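A Year of Lunches at the Plondstead Public Market

The Plondstead Public Market completed its first full year of weekday lunch service in March, and this post sets out my observations on that year as a regular customer and an occasional writer on local dining. Readers who followed the earlier entries on the renovation will know that I had reservations about the plan. Several of those reservations have been answered. Two have not, and they are addressed further on.

The market occupies the former seed warehouse on the east side of the rail line. It opened with four kitchens and now has 7, arranged along the two long walls with shared seating between them. Leases are written for six months, with an option to renew. The short term was intended to lower the barrier for first-time operators, and it has done so. Five of the current tenants had never held a commercial kitchen permit before they arrived.

Sosari remains the most consistent of the group. Its menu is limited to four rice plates and a soup that changes weekly, and the kitchen has resisted the temptation to add to it. The braised greens are served at the same quality at 1:30 as they are at 11:00, a standard that few lunch counters in this county meet. Portions were reduced slightly in the fall. The price was reduced with them, and a notice to that effect was posted at the register.

Zaugg, at the opposite end of the hall, offers potato dishes, sausages and a very good onion tart. The tart is sold by the slice and is usually gone by 12:45. Patrons who work in the courthouse district and take a late lunch should plan accordingly or telephone ahead, as the counter will hold a slice until one o'clock.

Worovance is the newest tenant and the most difficult to assess. The flatbreads are excellent. The wait for them is not acceptable on a working day, and on three of my visits it exceeded twenty-five minutes. The kitchen has a single deck oven and takes orders faster than that oven can fill them. A second oven has been approved by the building office, and I will revise this assessment once it is in use.

The market office published its figures for the year in a short report, available at the front desk. Lunch orders in the opening month came to 2,026. The following month the total was 2,142, and by the final month of the reporting period it had reached 2,894. These are modest numbers for a building of this size, but the direction is encouraging, particularly as the summer months were affected by the closure of the Mill Street crossing.

I turn now to the two matters outstanding. The first is seating. The hall was furnished with long benches, which suit groups and are a poor arrangement for older patrons or anyone who needs a chair with a back. A small number of standard chairs was added in the winter — they are always occupied. More should be purchased before any further money is spent on signs.

The second is the hours. Service ends at two o'clock, and the building is closed on Sunday, when the surrounding streets are busiest. The stated position of the office is that tenants are free to propose weekend service if four or more kitchens agree to open. Three have agreed. A brunch service, even one limited to the hours between ten and one, would serve families who at present drive to the highway for a meal.

Parking, which drew the most complaints at the public meetings, has proved to be adequate. The gravel lot behind the building is seldom full before noon, and the north entrance is close to the bus stop. Patrons are reminded that the loading spaces are reserved for tenants until 10:30.

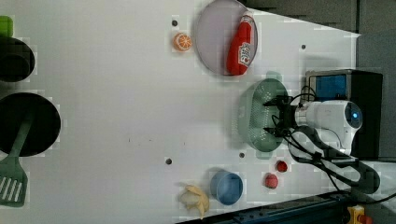 The lease renewals are due to be posted at the front desk next month, and I expect at least one counter to change hands. The corner unit beside Zaugg has the smallest hood in the building and has been hard to keep filled. A bakery or a cold sandwich counter would be well suited to it, and applications for that unit are still being accepted at the office.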